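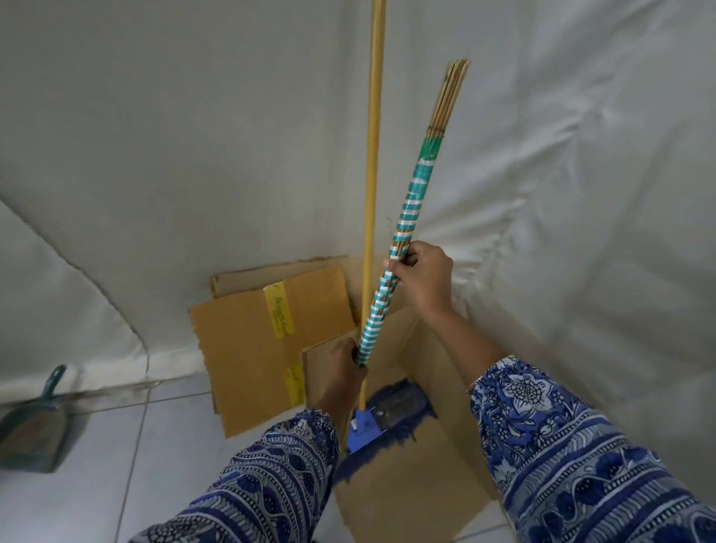
Notes for Thursday slot. Perception + retargeting, 7 min segment then questions. Mirta Insaurralde

Start with the problem, skip the company intro. They had it from the chair.

Zellis = our hand tracking and contact labeling tool. Takes head camera video, gives back hand pose, object mask, grasp label per hand. Planner at the other end (Figueiredo) eats those and makes arm trajectories. Talk is mostly the bit in between.

Leave the broom slide up the whole first part. Say: two hands, one long thing, one long thing right next to it. Point at where the bundle and the mop pole nearly touch down by the lower hand. Tracker sees two sticks coming together over a cardboard box. Which one is she holding? Easy for us. Old model merged the two masks, so the object came out as a V. Planner then tried to grasp a V.

pause for laugh, might not get one

Sleeves. Blue and white print, flowers, dots, leaf shapes. Wrist estimate hates it. Our training set was nearly all bare arms or plain sleeves, so pattern edges got picked up as finger edges. Fix was boring: more patterned sleeves in training plus a forearm prior. Don't go into the prior unless asked, the math slide is in backup.

White sheet behind. People assume plain background = easy clip. Folds in the cloth give soft shadows and the depth net invents a ridge. We now down-weight depth where texture is low. One line in the config, took us most of May to find it.

Numbers slide:
331 clips in the long-tool test set
object identity right on 70 percent with the old tracker
new one is better but the final run isnt finished, say so, do NOT quote the number from the hallway chart

Tape and twine. Go back to broom. Spiral tape, teal and white, is a nice thing for the tracker. Gives you rotation about the long axis, which a plain pole doesn't. Compare with mop handle, plain light wood, you get direction but roll is anybody's guess. So Zellis outputs a roll confidence now. If it's low the planner is free to pick any roll. This made Figueiredo's search a lot faster, ask them for the timing before the talk!!

Splayed tips: mask edge is ragged, collision shape comes out too thin at the top. We pad it. Crude. Somebody from Rerumach will ask about deformables, answer is no, rigid body plus padding, see backup 5.

Two-hand grasp. Upper hand and lower hand are labelled separately, then a joint check: does one rigid object explain both? If not, drop the weaker label and re-solve. On the arm side this is a closed chain constraint. The gripper fingers can't curl the way hers do so we keep the contact point and approach direction and throw the finger pose away. People get upset about this. Let them, it works better than fitting fingers we don't have.

Skip the Trurnmont slide if past time. If not: same pipeline, their arms, their controller, only the retarget file changed. Their control loop wanted smoothed velocities and we were sending positions, hence the jitter in the old video.

Close on open problems
- hand hidden behind the object
- second tool in reach of the same hand
- thin loose fibers, mask flickers

Thank the labeling team by name, list is on my phone. Repo link on last slide, check it is the public one.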